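Forum > Home and Kitchen > Tables, Counters and Floors

Thread: Refinishing a dining table, matte or satin? And how long before real use

kettle_row
Posted 4/22/25

I have a dining table that came from my aunt and I am going to strip it this month. The old finish is sticky in the spots where people rest their arms. Underneath it looks sound. The top has one crack near the leaf and a few burn marks I can live with.

Two questions. First, is a matte finish a bad idea on a table that gets used for three meals a day? My wife wants it flat with no shine at all. The guy at the paint counter told me matte shows every greasy fingerprint and that I would regret it. He pushed satin pretty hard.

Second, how long do I need to keep the kids off it? The can of Jikier water-based says light use after 2 days. My brother says a month.

dunmore_pat

Your brother is closer. Dry and cured are different things. After 2 days you can set a book on it. You can't leave a wet glass on it. I give water-based a full 30 days before hot dishes and I use a tablecloth in the meantime, but I put the cloth on late, after the first ten days, or it can print the weave into the finish.

On matte, I disagree with the paint counter. Fingerprints show more on dark colors, whatever the sheen. A mid brown or a tan is easy to live with.

S_Collado

I did ours flat in November and have no complaints. Brown leaning toward gray. My wall color is warm so I was worried it would look muddy, and it doesn't bother me. Scratches are less visible than on the old glossy top. What you lose is the easy wipe. Dried oatmeal takes a wet rag and a minute of patience.

The color is close to this, with an everyday blue plastic plate on it:

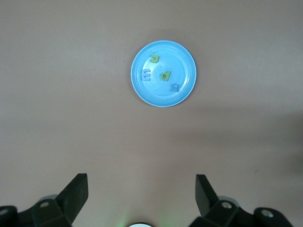
Step by step, the way I did mine

1. Strip with the gel kind. Leave it the full time on the label. Scrape with plastic.
2. Wash the residue off with whatever the stripper label calls for and let it sit overnight.
3. Sand at 100, then 150, then 220. Vacuum between grits.
4. Fill the crack before the last sanding.
5. Color coat, two passes, next day.
6. Clear coat, three thin ones. Sand very lightly after the first and second.
7. Wait.

Soledad

kettle_row

Thanks, that color is near what my wife has been pointing at. Did you use filler on the crack or epoxy? Mine opens up a little in winter.

S_Collado

Filler, but mine didn't move. If yours opens and closes I would leave it alone or ask somebody who knows more than me.

old_bench_nutia

Don't put hard epoxy in a crack that moves. It will hold there and split somewhere next to it. Check how the top is attached first. A lot of older tables got screwed down tight by someone making a repair, and then the top can't shrink and swell across its width. Turn it over. If you see screws straight through the apron with no slot, that's likely your crack. Put in figure-eight fasteners or wooden buttons, wait a season, then decide about filling.

Also I don't agree with three coats of flat. Flat clear has a flattening powder in it. Stack it up and it goes cloudy, worst over dark stain. Build with gloss, then one last coat of flat. Same look and a tougher film.

dunmore_pat

I've heard the gloss-first thing for years. I've done it both ways on test boards and can't see the difference at three coats. At six, sure. He is not doing six.

old_bench_nutia

You can see it over walnut stain. Over light brown maybe not. It costs the same to do it right though, apart from the extra can.

dunmore_pat

The extra can is the cost. That's almost $30 here for a quart he will use a third of.

BQuartey

Moderator note, please keep it to the table. The last sheen thread went to 10 pages and got locked.

My own two cents. Stir flat finish, never shake it, and keep stirring while you work. The powder sinks to the bottom. If you do the first half of the top from an unstirred can you get a shiny half and a chalky half, and the only cure is another coat. I learned that on a pair of nightstands.

Benedicta

robles_rd

Has anyone used the Flisamus hardwax oil on a table? The appeal for me is that you can fix one spot without redoing the whole top. I have two boys and a dog. A film finish looks great until somebody drags a fork across it.

old_bench_nutia

Oil is fine if you will keep up with it. Plan on a new coat once a year where people eat. Water rings show sooner. Lay the used rags out flat outside to dry or put them in a metal can of water with a lid. They can heat up and catch fire in a pile.

robles_rd

Once a year I can do. Does it take over a color coat?

old_bench_nutia

Over stain, yes, if the stain has dried all the way. Over paint, no. It needs bare or stained wood to soak into.

kettle_row

Turned it over tonight. Four screws straight through on each long side, no slots. So that's the crack, probably. I ordered the figure-eights and will leave the crack open until next spring.

Plan for now is strip, stain a gray brown, two coats of gloss and one of flat. My wife has agreed to eat at the card table for the 30 days. She wants it noted that this was my idea.

dunmore_pat

Good plan even with the extra can. Drill the recesses for the figure-eights a hair deeper than the metal so the top still pulls down snug. And do a test patch of the stain on the underside of the leaf. Gray browns can go green on oak.

kettle_row

It is oak. Test patch first then.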